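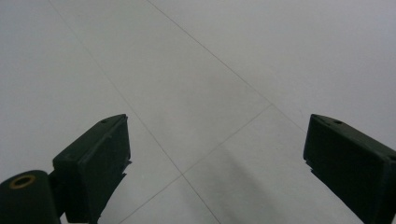
**Ticket 1223 – la odometría visual se pierde mirando al suelo**

Estado: abierto

¡Hola otra vez! Sigo con lo de Plistbridge. En cuanto la cámara mira solo baldosas, el tracker se queda con cuatro esquinas malas en las juntas (son finísimas y casi del mismo gris) y la pose empieza a patinar.

Lo que llevo probado:

- Subir `max_features` de 202 a 900: más puntos, sí, pero casi todos caen en los dedos de la pinza, que van pegados a la cámara – claro, el filtro cree que estamos quietos.
- Máscara fija sobre los dedos: mejora bastante, aunque el borde deshilachado de las almohadillas se me sigue colando.
- Máscara dilatada: pendiente.

Tín Bạch, ¿me pasas tu rama de Pesetow con el peso de la IMU cambiado? La pruebo con el mismo log y pego aquí las trazas.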